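The case for emptying the dish rack before it goes in the box

Opinion
19 October 2019

The guidance sheet that Treswood issues to its tenants on moving out has one line on kitchens: "Pack small items together." I have now read the inventories for 123 household moves handled through the Treswood estate, and I would like that line removed. It is the source of more wasted tape, and more bent metal, than any other instruction on the sheet.

My objection concerns a single article, the dish rack. It is a frame with dividers. It weighs very little, it encloses a large volume of air, and its strength runs in one direction only. Load it from above, as it was designed to be loaded, and it will carry a full set of dinner plates for years. Load it from the side, with a saucepan pressed against the end divider in a van, and it deforms at the first roundabout.

Packers respond to this in one of two ways. The first is to treat the rack as a container and fill the gaps between the dividers with cutlery, lids and sponges. The second is to treat it as rubbish and buy another at the far end. Both are poor practice. The filled rack cannot be lifted without shedding its contents, and the discarded rack is a serviceable item sent to the tip to save a few minutes.

A rack should travel alone or last. If it travels alone, it needs a carton slightly longer than its rails, with folded cloth at each end. If it travels last, it goes on top of a closed carton of linen, upside down, and is tied. I prefer the second method, which uses no extra cardboard. Removal firms tend to prefer the first, as a carton stacks and a rack does not.

Skoryk, the storage depot on the ring road, changed its rules in September and will no longer accept loose metal kitchenware of any kind. Its notice gives the reason as damage to adjoining goods. I accept the reason and dislike the rule. A rack with its ends wrapped is no more of a hazard than a fireguard, and Skoryk takes fireguards.

The working surface matters more than most written advice allows. A bare table is a bad place to pack metal. The feet of a rack will mark a polished top, and a carton slides when the tape is pulled across it. A cloth laid flat corrects both faults. It should be dark, so that screws and clips show up against it -- a pale sheet hides them -- and it should be larger than the carton by a good margin on every side. Tools and fixings are kept on the same cloth until the carton is closed.

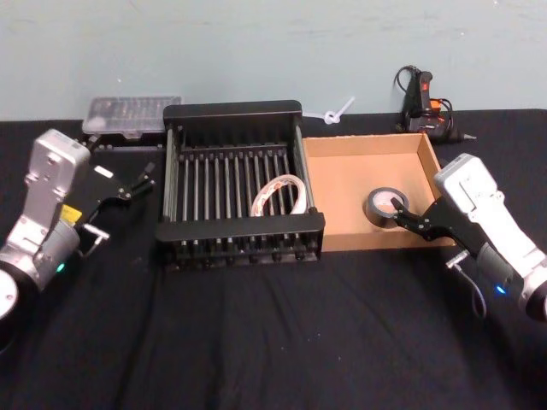
Should the tape be kept inside the carton while packing? It may rest there while the carton is open, but it should come out before anything fragile goes in.

I raise the matter of tape as it is the commonest cause of a reopened carton. A roll is set down among the goods, the flaps are closed, and the roll is then wanted. Keeping two rolls in use is a partial remedy. A hook on the wall would be a better one, and I have yet to see a household fit it.

On the choice of tape I hold a firm view. The Umine paper tape sold at the depot counter adheres well to clean board and badly to anything dusty. The Sturnel cloth tape costs more and can be torn by hand in a straight line. For a carton holding metal I would use the Sturnel along the base seam, in 3 strips, and the Umine on top, where it only has to keep the flaps down. Neither should ever touch the rack itself. Adhesive left on a coated rail collects grease, and the solvents that remove it may also take the coating.

Ties are the correct fixing for the rack. One at each end will hold a folded cloth in place, and they can be cut away without residue. String is acceptable. Elastic bands perish in storage and should not be used for anything stored beyond a month.

It has been put to me that this is a great deal of procedure for a cheap article. The estate has around 2,000 tenancies, and nearly every kitchen in it has a rack beside the sink. Treswood could replace its one line with two: empty the rack, and pack it last. The sheet has room for them under the paragraph on light bulbs, which is far too long.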